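**Ticket:** Overdue notices sent early, Enham branch
**Opened:** 03/08/2018
**Reported by:** Freya Lockwood
**Assigned to:** Tamara Semeniuk
**Priority:** High (patrons affected)
**Status:** Closed, with one follow-up

**Reported problem**

Freya called from the Enham circulation desk just after opening. Patrons are coming in with printed overdue notices for items that aren't due yet. One woman had a notice for a picture book she borrowed last week. The catalogue shows the correct due date when staff look the item up. The printed notice shows the same correct due date and calls it overdue anyway.

She also says the receipt printer at the desk is giving tomorrow's date on some slips and today's on others, depending on which computer is used. She hadn't connected the two until I asked.

Told her to stop the overnight notice job from the staff menu and to waive anything that looks wrong. She asked whether she should ring people who haven't come in yet. Told her to wait until we know who got what.

**What changed recently**

The Enham notices machine was replaced before this started. It was an old desktop tower that ran the overnight jobs (overdues, hold notices, the shelf list) and did nothing else that anyone had written down. The replacement is a small-form PC that Walid set up with the same job list. The tower came back to Huvstead.
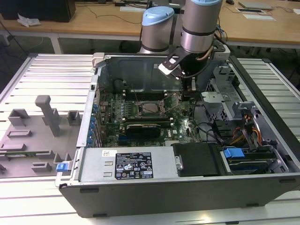 **Huvstead Public Library — Systems and Technical Services**

**Step one: check the notice job**

Compared the job list on the new PC with the export from the old one. Same jobs, same order, same start times. The grace period is set to two days on both. The template for the letter is identical apart from the branch phone number, which Freya corrected in the spring and which nobody had carried across. Put the new number in while I was there.

Ran the job in preview for a single patron (my own card, one book out, not due for a week). Preview says the book is overdue. So the fault shows up on demand and I don't have to wait for the overnight run.

**Step two: check the clock**

The clock on the new PC looked right at first glance. The time was right to the minute. The date was not. It was 11 days ahead.

Corrected the date by hand and ran the preview again. No overdue for my card. Left it for a coffee, came back, and the date had jumped forward again. Something is setting it.

Checked the circulation desk computers remotely. The one by the door is ahead by one day. The one by the returns slot is correct. The children's desk is also correct but its log is full of failed time checks going back to the day of the swap.

**Step three: where is the time coming from?**

Every staff computer in the system is supposed to take its time from the server at Huvstead. Main branch and Plernholm do. Enham doesn't. The Enham computers point to a name, *enham-time*, which is a leftover from when that branch was on its own line and couldn't reach Huvstead reliably. The name used to resolve to the notices tower. So the tower was also the branch clock, and this was not in the handover notes, the asset sheet or the label on the front.

With the tower gone, *enham-time* should have gone dead, and every computer at the branch would have drifted slowly on its own. That matches the children's desk. It doesn't explain the new PC, which is being actively pushed to a wrong date.

Asked Walid what address the new PC was given. He reused the tower's address so the printers would keep working. That's reasonable, and I would have done the same. It does mean that the new PC looks up *enham-time*, finds itself, and asks itself for the time. Still no reason to leap ahead by days, as it ought to fail and carry on.

**Step four: second source**

Looked at the full list of time sources on the new PC. There are two. The first is *enham-time*. The second is the self-check kiosk at Enham, which came with a setup package from Nazarenko. The package adds the kiosk as a fallback on any computer where the kiosk software is installed, and the kiosk software is on the new PC because the hold slips go through it.

Freya read the date off the kiosk's service screen for me. It matches the wrong date on the new PC exactly. She says the kiosk was unplugged for the carpet work and "came back confused", and someone at the branch set the date on it by hand so that patrons could use it again. No ticket was opened for that.

So the chain is:

- the kiosk was given the wrong date after the carpet work
- the tower used to be the branch clock and held everything steady
- the tower was removed and the new PC fell back on the kiosk
- the overnight job compared real due dates with a false today

The door computer being a single day ahead is separate. Its time zone was set to Auckland. I have no idea how long it's been like that.

**Step five: fix**

- Removed the kiosk as a time source on the new PC.
- Pointed all the staff computers at Enham straight to the Huvstead server.
- Corrected the kiosk date and set it to take its time from Huvstead as well.
- Set the time zone on the door computer.
- Deleted *enham-time*. Nothing complained.

Restarted the new PC and watched it through the rest of the afternoon. Date held. Preview on my card is clean. Freya printed slips from each desk and the dates agree.

**Step six: who got a bad notice?**

Pulled the print log and compared it with the catalogue's own due dates. Nearly 400 notices went out while the date was wrong. Most are false overdues. Some are real overdues that would have been sent anyway — those can stand.

No fines were charged on the false ones. Fines are worked out on the Huvstead server when the item is returned, and that clock was never wrong. What did happen is that seven patrons had borrowing blocked, as the notice job is allowed to set a block after a second letter. Cleared all seven and left a note on each record.

Sent Freya the list, sorted by patron, with the true overdues taken out. Draft wording for an apology letter is attached to this ticket. I suggested mailing it to everyone on the list and phoning the ones who were blocked. 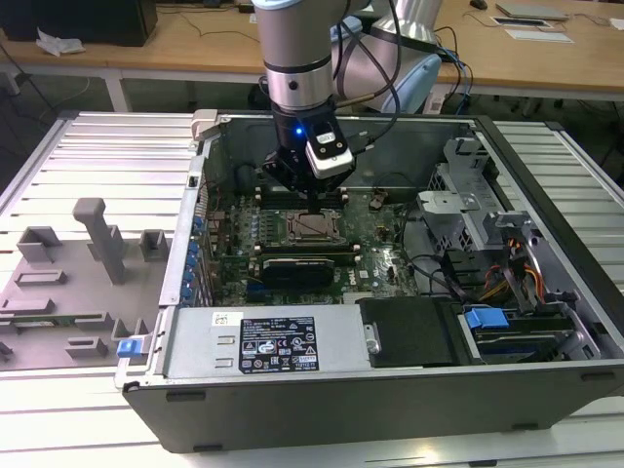 Rakiya Aliyu replied that the letter should go out on Enham letterhead, not ours, and that the line about "a date synchronization error" should come out. People want to know that they don't owe anything and that their card works. She'd also like the branch to hold off on phoning anyone until the letters are in the mail, so the desk isn't explaining it two different ways.

Changed the wording. The letter now says the notice was sent by mistake, no money is owing, and the due date in the catalogue is the correct one. Freya has approved it and is printing it on the branch printer.

**Notes from Plernholm**

Ustyna Kravchuk asked whether her branch could have the same trouble, as they have the same kiosk. Checked. The kiosk is listed as a fallback on one computer there too, but the first source is the Huvstead server and it answers, so the fallback has never been used. Removed it regardless. The kiosk's own date was fine.

**Second night**

Overnight job turned back on. It ran at the usual time and printed a short list. Freya spot-checked a handful against the shelf and the catalogue, all correct. Hold notices also correct. One hold slip came out blank, which looks like a jammed label and not part of this.

**Closing**

Closed with Freya's agreement. Asset sheet updated for the new PC: overnight jobs, hold slips, no time service.

Follow-up, assigned to Walid Yammine for September: go through the remaining single-purpose machines at all branches and write down what else on the network looks for them by name before any more are swapped. The microfilm reader PC at Plernholm should be first on the list.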